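How to Get Water Spots Off a Dark Kitchen Sink

I love a dark sink, but wow, does it show every drop! If you have hard water you already know the chalky gray film I mean. Good news: you can clear it with stuff from the pantry, and it takes 10 minutes plus a bit of waiting.

What you need: white vinegar, baking soda, dish soap, a soft sponge and two clean dish towels.

Start by washing the sink with dish soap and warm water to get the grease off. Then mix equal parts vinegar and water, soak one of the towels in it and lay it flat over the film (press it right into the corners, that's where it builds up).
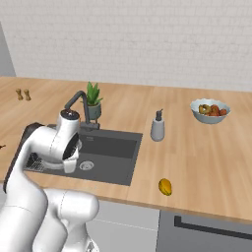
Leave the towel for five minutes, then lift it and wipe in small circles with the sponge. Stubborn ring around the drain? Sprinkle on a little baking soda and go again, gently. No steel wool, please!

Rinse well and dry with the second towel. Check your sink maker's care sheet before using vinegar, and keep it off natural stone counters completely.

I do mine every night at 9 now, just a quick dry, and the film hardly comes back.

Posted by Femi Osagie in Kitchen Cleaning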